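3. Résultats de l'enquête

Nous avons interrogé 47 habitants de Guvthorpe sur le marché couvert, ouvert en 1767. La plupart y viennent encore chaque semaine – surtout pour les fruits et le fromage. En février, 14 étals étaient loués, le loyer restant le premier sujet de plainte.
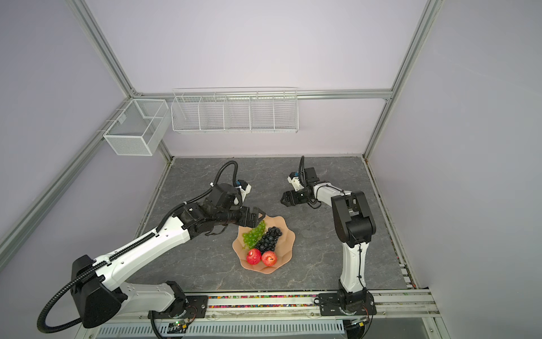
Selon Boris Kolev, les horaires comptent plus que le loyer : « À midi, tout ferme. » Nous n'avions pas posé la question. Elle figurera dans le second questionnaire, en annexe B.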